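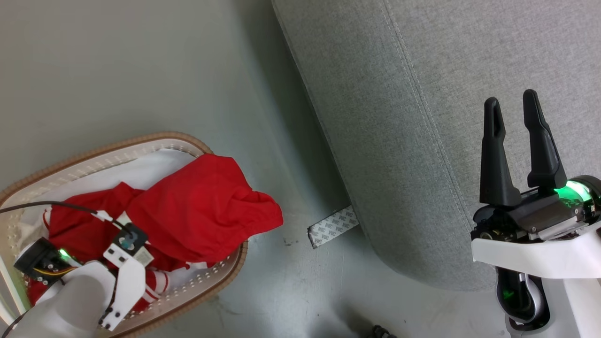
Butside Wash & Fold Opens Its Second Shop, on Prantl Street

FARNOW, Tue 14 September -- Well, we did it! Butside Wash & Fold has a second set of keys, and as of this morning we're taking laundry at the old shoe store on Prantl Street, right across from the post office. If you've been driving over to our Brondow shop with your hampers in the back seat, you can stop doing that now (unless you like us better over there, and in that case please say hello to the morning crew).

I started Butside with a folding table, two borrowed washers and a sign I painted myself, badly. Last year we washed 2994 bags. I know the number so well from typing it into the loan application over and over, and the bank liked it too, thank goodness. A lot of those bags came from the Farnow side of the river, so the choice of where to go next pretty much made itself.

How it works is the same as in Brondow. You drop off a bag or a basket before 8 in the morning and it's ready the next afternoon. Or we come to you -- pickups in Farnow run four days a week to start, and I'd like to make that five once I've hired another driver. We sort by color and by fabric, we read the care labels, and knits get washed cool and dried flat unless you tell us otherwise. Anything new and red or dark blue goes in on its own the first couple of times. I learned that one with a customer's tablecloths and I'm still a little sore about it.

We've kept the prices where they were. Wash and fold is by the pound, bedding is by the piece, and there's a discount for anyone who signs up for a weekly bag. The full list is up on the wall by the counter and I've tried to make the print big enough this time! Unscented soap is available at no extra charge, just tick it on the tag.

One thing that IS new is the mending shelf. People kept asking us about loose buttons and dropped hems, and we kept saying sorry, we only wash. So I took a class over the winter, and then I hired somebody who sews a whole lot better than me. Buttons, hems, cuffs and small holes in jersey are all fine. Zippers we'll have a look at. Leather we're going to leave to the professionals. 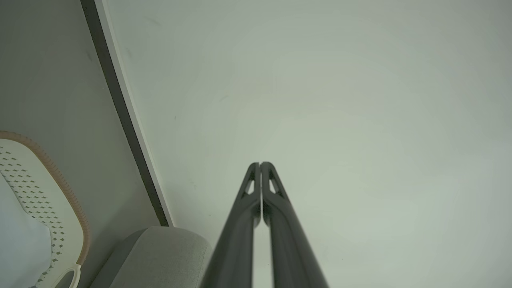 Osvaldo Marchetti told me the mending was what sold him, and that he'd had a sweater sitting in a drawer for almost three years waiting for one elbow. He's been bringing his wash to Brondow since we opened there, and he wants it on record that he asked for a Farnow shop first. Fine, Osvaldo, you asked first.

We'll have coffee and rolls out all this week, and anybody who brings in a first bag gets the second one at half price through the end of November. Bring your towels, bring the duvet you've been putting off (we have the big machines now, they take a king size with room to spare). There's a bench, there's parking behind the building, and the door on the alley side has a ramp.

If you write for a paper or run a neighborhood newsletter and want to come by, please do. I'm at the Prantl Street counter most mornings and I'm happy to talk for as long as the dryers are running. The Brondow shop keeps its usual hours and its usual staff, and both shops will be closed on Sundays.

Share 8
3 comments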